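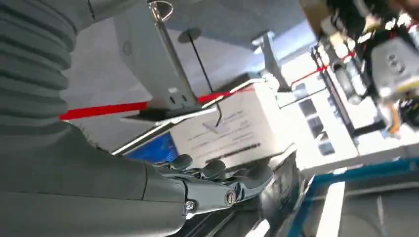
## Chapter 3: Boxes, Dividers and the Small-Parts Desk

Read before the practical. Bring a ruler, a pencil and the sheet from the end of chapter 2 (the one with the Nedbridge stock list on it, not the order form).

Last chapter was shelves and big cartons. Now the small stuff. Screws, beads, lids, spare keys, wooden bits for puzzles, anything that rolls. Small stuff gets lost and small stuff gets mixed up, and most of the hours in a packing room go on putting that right.

### What you should be able to do by the end

- Pick a box for a given set of parts, and say why.
- Measure a cell and work out the biggest part that will go in it.
- Lay out a desk so the box can be reached from both sides.
- Write a label another person can read.

### 3.1 Plain box or divided box?

A plain box is one space. Good for one kind of thing, or one big thing. Closed lid, printed front, stacks well. You can't see in, so the label does all the work.

A divided box is one space cut into cells by strips that slot together. The strips are called partitions or dividers, same thing, both words turn up in this book. Card is the usual choice for light parts. Cheap, easy to cut, hopeless if it gets soaked. Heavier parts want plastic or ply.

Two measurements matter for a cell: the narrow side and the depth. Fingers have to get in as well as the part. Students forget this every year and design a lovely grid that you need tweezers for. 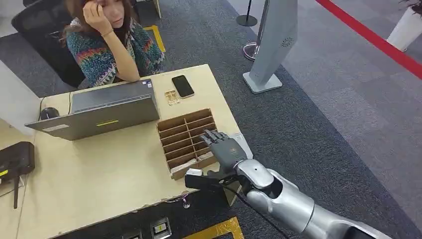 *Fig. 3.1 Cardboard organiser divided into small cells, on a desk with a laptop and phone.*

Look at where the organiser stands in Fig. 3.1. Middle of the desk, beside the laptop. Fine for a short job. For a long one, ask what should move first and where it would go. Keep your answer, we use it again in 3.4.

### 3.2 A worked case: the Dutdale spares room

Dutdale kept 3,660 small parts in plain boxes on one shelf run. No cells. To find a part you tipped the box out on a desk, picked through it, and put the rest back. The room changed over in December, 29 kinds of part, one cell each, with the fast movers in the front row.

What went well: finding things. What didn't: the cells were all the same size, so the long pins stuck up and the lids wouldnt shut. They ended up pulling out one divider in the back row to make a double cell. Simple fix. Should of been in the plan.

Note that the number of kinds decides the number of cells. The total number of parts decides how *deep* the cells are, or how often you refill. Don't mix these two up, it is the commonest mistake in the end-of-chapter work.

### 3.3 Before you start cutting card

Sort first. Tip everything out, make heaps, name the heaps. Then measure the biggest part in each heap, not the average one. Write the numbers down straight away.

Odd ones left over go in a cell of their own marked "check". Leave at least one spare for this. Two if the parts came from more than one room.

**Key words:** cell, partition, divider, double cell, front row, refill point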